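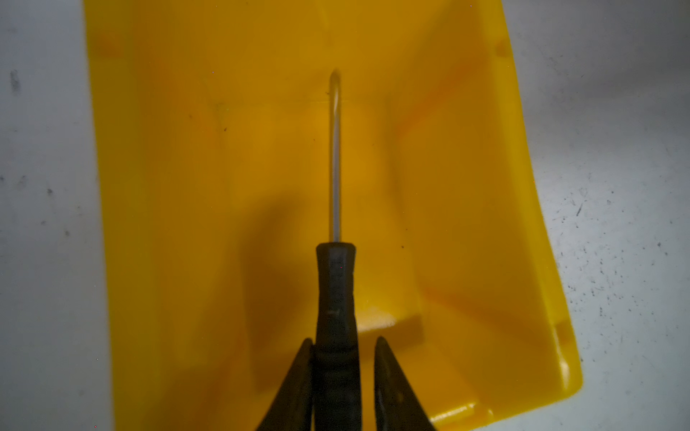

From: Romain Guérin
To: water-claims list
Subject: Re: Re: magnetic softeners, the Kundosex clip-on unit
Sent: November, 9:40 pm

Fenna Dekker wrote:

> My landlord has put a Kundosex clip-on magnet on the cold main and
> says it "restructures" the water so that scale washes off and the
> skin absorbs it better. The leaflet cites a 68 percent drop in
> hardness. I ran test strips before and after and got the same
> color both times. Are the strips too coarse, or is the leaflet
> wrong? It also says that results take up to 50 days, so I may
> have tested too early.

Fenna,

The strips are coarse, but they are good enough for this. A real drop of 68 percent would move you at least one color block on any strip sold for home use, and more likely several. You saw no change, so hardness did not fall by anything like that amount.

There is no reason it should have. Hardness is a count of dissolved calcium and magnesium. A clip-on magnet adds nothing to the water and takes nothing out, so the calcium that goes in one end of the pipe comes out the other. An ion exchange softener lowers the number by swapping calcium for sodium on a resin. A reverse osmosis unit lowers it by sending most of the dissolved solids down the drain. Both leave something you can check: salt use in the first case, reject water in the second. The magnet has neither. 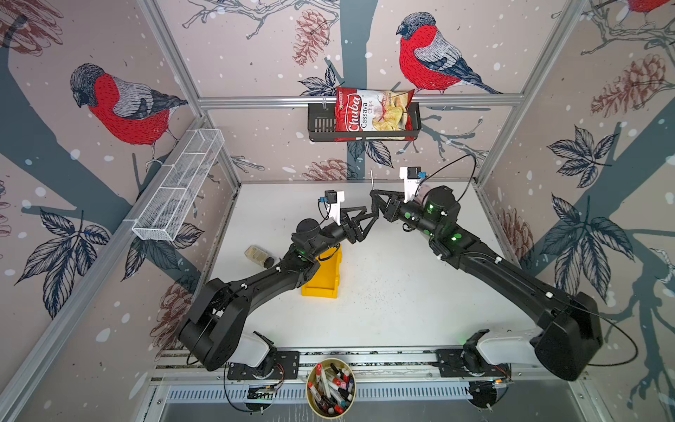
The better-informed sellers make a different claim, that the field changes the form in which calcium carbonate comes out of solution, so that it stays as loose particles and does not stick to the heater. That claim is at least testable, and a hardness strip will not test it. You would need two identical heating elements on the same supply, one treated and one not, run for the same number of hours at the same temperature, then dried and weighed. Published results go both ways. The positive ones tend to use recirculated water in a closed loop, where the same water passes the magnet many times. A house main is a single pass.

Now the leaflet. I have the Drurano version of it, which has the same text with another name on the front. The 68 percent is given without a method, without a starting hardness and without a sample size. There is a footnote marked 2 which leads to a page on the seller's own site. When I wrote to ask for the test report I was sent a list of 702 satisfied customers, and no report.

As for the 50 days, I would treat that as a return policy question. Water passes the magnet in a fraction of a second. If there is an effect on that water, it is there at the tap the first day. A delay could make sense for old scale dissolving in the heater, but it makes no sense for the hardness of fresh cold water. Check how long you have to send the unit back.

The skin claim needs less space. Skin is a poor route for water in either direction, and calcium content does not change that by any amount you would notice. Hard water does leave more soap residue, and some people with dry skin find that unpleasant. Less soap, or a syndet bar, deals with that for very little money.

If you want a proper number, buy a drop-count titration kit. You fill the tube to the line, add the indicator, and count drops until the color turns from red to blue. Do three runs from the kitchen tap with the magnet on, take it off, flush the line for ten minutes, and do three more. Write down each result before starting the next. Have someone else attach or remove the magnet out of your sight, if you can arrange it.
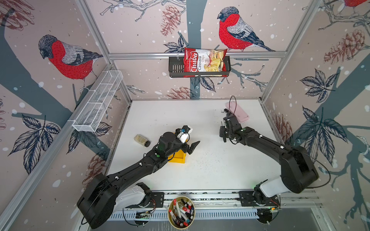
Trudy Wihongi replied that the flush should be longer if there is a storage tank between the main and the tap, and that Fenna should check for one before buying the kit. She also asked whether the unit had been fitted on copper or on steel, as a steel pipe wall would carry much of the field around the water and leave even less of it inside.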